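Flornance Woodwork Forum > Finishing and Repairs
Topic: glued up pine/maple?? board for the kids blocks, oil or leave it bare

shoaib_j
Posted Jul 22, 2019
Hi all. Made a play board for my youngest, the sort they sort shapes on. Glued up planks, pale stuff from the offcuts bin at Yoon, bloke there said maple, I'm only half sure. Sanded to 180. Question is what to put on it, if anything. He's at the age where everything goes in the mouth. Also one of the joins shows more than I'd like, can feel it with a fingernail.
Shoaib Jadoon

Kerfuffle354
If its maple leave it bare. Seriously. Plastic blocks won't hurt it and you can re-sand in a year. Ppl oil everything now.

dunny_door
Disagree. Bare wood + toddler = grey and sticky by April. Mineral oil from the chemist, wipe on, wait, wipe off. Done.

Kerfuffle354
Mineral oil never dries tho. Ends up on the blocks, the carpet, the couch. We had a board at playgroup done that way and the blocks had a film on them the whole time.

dunny_door
Then they put too much on. 2 thin coats. Not a litre.

MargOfTheShed
Whats the join like? If it's a ridge you can feel thats a glue up that has crept, or it wasn't flushed off properly. Card scraper before you even think about finish. Don't go at it with the orbital, you'll dish it.

shoaib_j
No scraper but can borrow one. It's not the one near the back edge, that one you hardly see. It's the one across the middle. The grain goes all wavy on one side of it, kind of flamey, and it's paler the other side so your eye goes straight to it. My fault for not flipping the planks round before glue.

MargOfTheShed
Leave the colour difference alone, it's nice. Kids don't care and the grandparents will say ooh. Just fix the ridge.

Zed_Halifax
I used the Zaltis wax on my daughters one. Smells good, bit soft, scuffs if they drag stuff. Wouldnt do it again on something that gets hammered.

Kerfuffle354
so... bare then

Zed_Halifax
lol no. Hard wax oil, let it cure properly. Read the tin for cure time, dont trust the touch dry time.

dunny_door
Overkill for a toy board. Man asked a simple question.

MargOfTheShed
Round over the front edge too if you havent. End grain corners on those are brutal on little foreheads. And on your shins.

shoaib_j
Good call, hadn't done the edges, will hit them with 240 tonight. Leaning oil, thin. Will do the undersde as well so it doesn't cup. Pic of it as it is now, no finish on it yet, few of his green and blue blocks on top. Scraper first, then I'll report back.
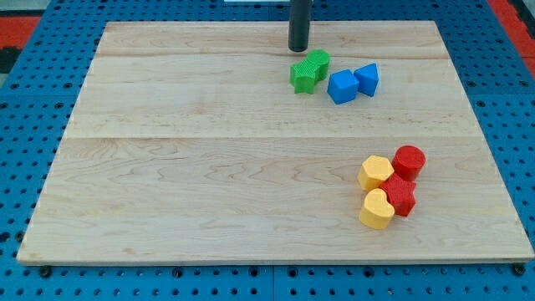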